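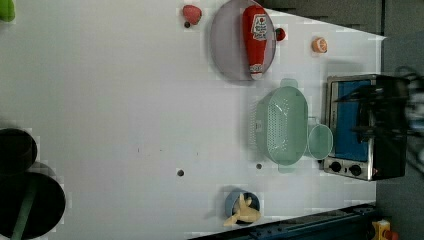
Elodar Play Kitchen Set – object list and notes

Version 4, March 30, 2019
Maintainer: Nneka Edet

Contents

This package covers the toy food and kitchenware kept under the Elodar name. It holds the object list, the layout sheets and the naming rules. There are 108 layout sheets; 100 are for general use and the rest are held back for checking.

Object groups

Food: strawberry, tomato, citrus slice, and other plastic pieces listed in objects.csv.
Containers: ketchup bottle (red, white cap), blue cup.
Kitchenware: translucent round plate, pale green colander with a short handle tab at each end.
Appliances: toy toaster oven, two control knobs on the front.

Layout rules

All layouts use a white table surface. Objects may rest on or in one another – a bottle across the plate or a food piece in the cup is a valid start state. Record the supporting object in the "on" or "in" column. An object that only touches its neighbor gets "next_to".

Naming

Use lowercase with underscores. Color comes first, then the object: red_tomato, green_colander. Do not use printed label text as a name. Small parts that can't be identified are entered as "unknown_small".

Known issues

Sheets written before August use "strainer" for the colander. Both terms resolve to the same ID. Citrus slices are not split by fruit type.

Storage

Food goes in the Tijani bin, kitchenware in the Skunska bin. The toaster oven is shelved separately.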